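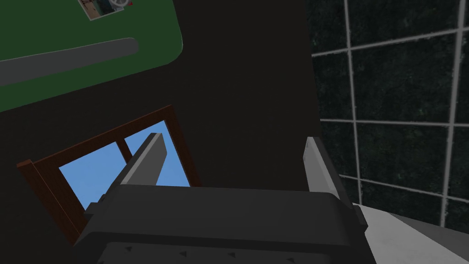 Catalog page 9

Dradwood Garden Bench, two seats

The Dradwood is a bench for two persons, made for small gardens, balconies and the covered entrance of a house. It comes in flat parts and one person can build it in an evening, but a second pair of hands is good when you put on the backrest.

We make the bench from larch. Larch contains a lot of resin and it stays outdoors for many years without paint. In the first months the color is yellow to light red. Later it becomes silver gray, faster on the side where the sun comes. If you want to keep the first color, please use a clear oil each March, before the bench goes out again. We do not recommend varnish for this wood. It opens at the joints and then the water stays under it.

The seat has a light slope to the back, so rain does not remain on it. Our designer Boglárka Orbán changed this slope two times after customers told us that the first version was too deep for older people. The present seat is higher and shorter, and it is easier to stand up from it. The armrests are wide enough for a cup.

What is in the package

Two side frames, already glued and closed with wooden pins
Seat slats and back slats
Front rail and rear rail
Stainless screws in a paper bag, with a few extra
One hex key
Four feet of black rubber
Printed instructions in English and Spanish

Order number: 647
Assembly: needed
Finish: sanded, not treated
Guarantee: 2 years for wood and joints

Please note before you order

Small cracks along the grain are normal for larch and they do not make the bench weaker. Knots are also normal. We take out slats where a knot is loose or sits at the place of a screw. In warm weather a drop of resin can come out of the wood. Let it become hard, then remove it with a dull knife. A little cooking oil helps with the rest.

On grass, the feet go slowly into the ground. For this situation please put a flat stone under each foot. Do not leave the bench under a plastic cover for the whole winter, the air must be able to move.

The seat cushion Pollel has the correct size for this bench and is sold separately, in sand, moss and dark blue. The cover can be washed at low temperature. The side table Fironeck is made from the same larch, but it will not have exactly the same color when it comes later, because every delivery of wood is a little different.

Spare parts

All slats and screws can be ordered one by one. Write to Ibsa Worku in our parts department and give the order number and the position of the part from the drawing on the last page of the instructions. Rubber feet are sent free of charge during the guarantee.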